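Sorting work, and who does it

Last updated: October 31, 2020

The returns department at Sæther has handled small goods by hand for as long as the company has sold them. A parcel comes back, a person opens it, and someone decides whether the contents are to be sold again, sent to the maker or thrown away. The firm receives up to 400 such parcels on a busy day. Much of what is inside is of the same few kinds: bottles, packets, cloths, small household goods that weigh very little and are awkward to stack.

In the spring the management agreed with Horkix, which supplies automation to warehouses, to try out a pair of robot arms on the most repetitive part of the task. The arms take mixed items from a bin and a table top and place them where they belong. The trial has been given the name Gestum. It is run in a separate room so that the ordinary benches can be kept in use, and the staff who work with it are drawn from the returns department itself.

The work they do there is different in kind. An operator sets out a group of items, guides the arms through the task, and marks each attempt as good or poor. The attempts are kept, and the control program is adjusted from them. Bottles with rounded sides are slow to learn, and cloth is slower still, for it takes a new shape each time it is put down.

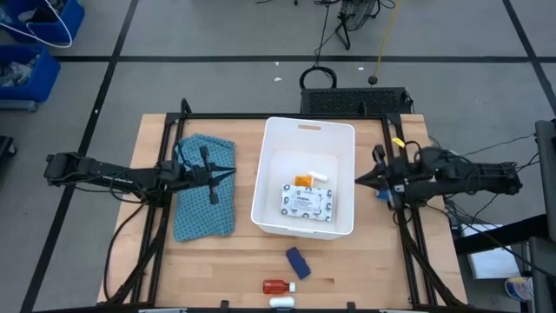

Mirela Tavares would have preferred the trial to begin with the heavy cartons, and she told the works council as much in writing. In her view the small items were never what hurt people's backs, and a machine that sorts bottles while colleagues go on lifting crates has been pointed at the wrong end of the room. The council attached her letter to its minutes and asked the management to reply.

The reply, signed by Joar Boström for the company, accepted part of the argument. Heavy lifting accounts for most of the sick leave in the department, and the company does not dispute this. It holds, however, that the small goods cause strain of another sort, in the wrists and in the attention, and that light objects are the safer place for staff and machine to become used to one another. A lifting aid for the cartons has since been ordered from Orkeo and is expected in December.

Two matters were settled before the arms were switched on. The first was employment. No post in the returns department may be withdrawn as a result of the trial while it lasts, and anyone whose bench work is reduced is to be offered training at full pay. The second was measurement. The system records what the arms do, and it was agreed that these records may not be used to judge the speed or the conduct of the person guiding them. Ingvild Eklund, who negotiated for the employees, regards the second point as the harder won of the two.

The training lasts 30 hours and is given during the normal shift. It covers safe distances, the emergency stop, the handling of faults and the marking of attempts. Vidar Engström completed it in the first group and now divides his week between the bench and the arms. He finds the new work easier on the hands and more tiring in other ways. At the bench a person can talk to a neighbour while sorting. When guiding the arms he must watch closely, and conversation has to wait until the attempt is over. After his group raised this, the sessions were shortened and a second operator was added to each.

Pay has proved less simple. The operators carry out tasks that do not appear in the present wage agreement, and for the time being they receive a supplement which must be renewed each quarter. The employees wish to see a new grade written into the agreement. The company would like to wait until the trial has ended and the duties are better known. Talks on the subject have been adjourned once and will be taken up again before the end of the year.
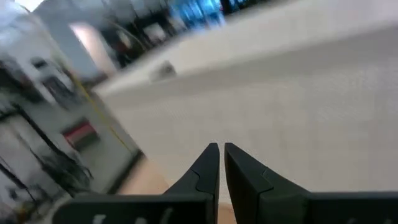 What the figures show

By the end of September the operators had marked 1802 attempts. Liv Hellström, who keeps the record, advises caution in reading it. The share of good attempts has risen for packets and for firm, flat-sided goods. For cloth it has hardly moved. A good attempt also says nothing of the time spent setting out the items beforehand, and that time falls on the staff.

The company has asked for the preparation to be timed as well, and the works council has agreed on condition that only the total for each session is noted. Until those totals are available, neither side is willing to say whether the arms save labour or merely move it to another part of the shift. The benches in the main hall remain staffed as before.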